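Tischplatten und Durchbiegung: Nachtrag zum Arbeitszimmer

Im Februar habe ich die Rechnung für den neuen Schreibtisch begonnen und dann liegen gelassen. Inzwischen haben zwei Leser nachgefragt, Vicente Iturra sogar mit eigener Tabelle, deshalb der Rest in einem Stück.

Ausgangspunkt war die alte Platte, Spanplatte, 21 mm, an den Schmalseiten aufgelegt. Nach mehreren Jahren mit Monitor und Drucker in der Mitte hing sie sichtbar durch. Ein Teil davon ist elastisch und geht beim Abräumen zurück, der größere Teil ist Kriechen und bleibt. In den meisten Online-Rechnern fehlt das Kriechen vollständig. Wer mit dem Kurzzeitmodul rechnet, bekommt bei Spanplatte ein viel zu freundliches Ergebnis.

Für die Vordimensionierung reicht der Balken auf zwei Stützen. Bei Gleichlast geht die Stützweite in der vierten Potenz ein, bei Einzellast in der Mitte in der dritten. Die Dicke steht in beiden Fällen mit der dritten Potenz im Nenner. Von 21 auf 40 mm sinkt die Durchbiegung bei gleichem Material also auf weniger als ein Sechstel, allerdings verdoppelt sich fast das Eigengewicht. Bei meiner Belastung spielt das keine große Rolle, beim Tragen durchs Treppenhaus schon.

Wirksamer ist es, die Stützweite zu verkürzen. Rückt man die Beine von den Ecken nach innen, entlasten die Überstände das Feld. Bei Gleichlast liegt das Optimum für die Durchbiegung bei etwas mehr als einem Fünftel der Länge je Seite, in der Praxis bleibt man wegen der Kippgefahr darunter. Yamila Ibarra hat ihren Tisch so gebaut und stützt sich seitdem beim Aufstehen nicht mehr auf die Schmalseite.

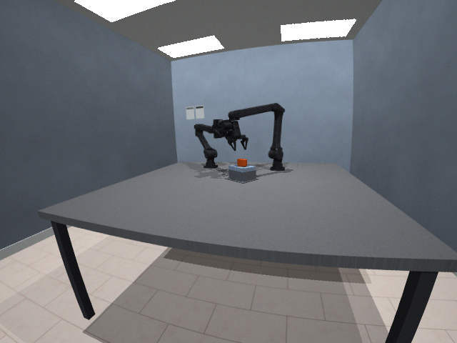 Graue Platte mit geschwungener Vorderkante auf schwarzen Vierkantbeinen, gerendert.

Geschwungene Vorderkanten machen die Sache etwas unübersichtlicher. Die Plattentiefe ist dann nicht konstant, das Trägheitsmoment ändert sich über die Länge, und die geschlossene Formel gilt nur noch näherungsweise. Ich setze in solchen Fällen die kleinste Tiefe im Feld an und bleibe damit auf der sicheren Seite. Unangenehmer ist die Kante selbst: Umleimer lassen sich nur bis zu einem Mindestradius biegen, bei dickem Material muss man vorwärmen.

Zur Unterkonstruktion. Ein Rahmen aus Stahlrohr unter der Platte übernimmt fast die gesamte Last, weil der E-Modul von Stahl weit über dem jedes Holzwerkstoffs liegt. Die Platte wird dann nur noch quer zwischen den Rohren beansprucht und darf dünner sein. Bei Massivholz gehören Langlöcher quer zur Faser in den Rahmen, sonst reißt die Platte im ersten Heizwinter. Abelardo Zapata hat mir dazu geschrieben, er komme mit 3 mm Spiel pro Seite aus. Bei seiner Plattentiefe und Fichte halte ich das für knapp.

Gebaut habe ich am Ende Birke Multiplex auf zwei Längsrohren, die Beine leicht eingerückt. Das Kriechmaß lese ich mit Richtlatte und Fühlerlehre ab, immer an derselben Markierung und ohne Monitor auf dem Tisch. Die Werte trage ich hier nach, sobald ein Sommer und eine Heizperiode darin enthalten sind. Offen ist noch die Kabelwanne. Die Klemmen von Nunska passen nicht auf das Rohrprofil, die von Jostska habe ich bestellt.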